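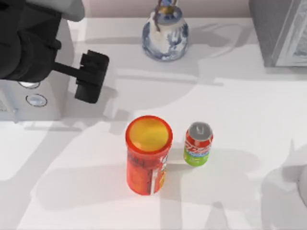

Renting a table at the Rultstead Indoor Market - frequently asked questions

When is the market open?

The hall is open to shoppers every Sunday from 9 a.m. to 2 p.m. Sellers can come in from 7 a.m. and need to be at their tables by 8:45.

How do I book a table?

Fill in the booking form or stop by the office next to the main entrance during market hours. Marlies Holzer handles bookings and answers most emails within two working days. You will get a confirmation with your table number. Please don't turn up without one, as we don't keep tables back for walk-ins.

What does a table cost?

A standard table is $50 per market day. That covers the table, two chairs and your share of the heating and cleaning. We don't take a cut of your sales.

Can I share a table with a friend?

Yes. One of you makes the booking and is responsible for the table, and both names go on the form. How you split the cost is up to you.

Can I bring my own table or a clothes rail?

One rail per booking is fine if it stays inside your marked space. Your own table can only be used in the side hall, where the spaces are wider. Tick "own table" on the form so we put you there.

What can I sell?

Used clothing, books, toys, kitchenware, records, small furniture, plants and handmade goods are all welcome. Large furniture has to be agreed with us first.

What can't I sell?

Weapons, alcohol, tobacco, medicines, live animals, recalled goods and copies of branded items. Car seats and bike helmets are also off the list unless they are new and still sealed. If you have something you aren't sure about, send us a photo before the market.

Can I sell food?

Packaged food such as jam, honey and cookies is allowed with a label listing the ingredients and your name. Hot food is sold only from the Dratetti counter at the back of the hall. The counter is a separate business, and questions about it should go to Farah Raju, who runs it.

Is there power at the tables?

Only along the north wall. Those tables cost the same but go early, so ask when you book. Bring your own extension cord and tape it down. Buyers who want to test a lamp or a radio can use the outlet by the office.

How do I unload?

Use the loading door on Backlund Street. You can stop there for 20 minutes, then move your car to the lot behind the building. The door closes to vehicles at 8:30 and opens again at 2 p.m. There are hand carts just inside. Return them when you are done - other people are waiting.

Can I pack up early?

Please stay until closing. If you are unwell or have to leave for another reason, tell someone at the office and carry your things out through the side door.

What if I need to cancel?

Cancel at least 3 days ahead and we refund the full amount. After that there is no refund, but you can pass the table on to someone else if you let us know the name.

Do I need to collect sales tax?

It depends on what you sell and how often. We can't give tax advice. Check with the state revenue office before your first market.

What happens to things I don't sell?

Take them home with you. Anything left behind is thrown away and you will be billed for it.

I lost something at the market. Who do I ask?

Lost items are kept at the office through the end of the following month. Ask for Kamarul Subramaniam.

Is the market open in the summer?

We close for July and August. Bookings for September open in the last week of June.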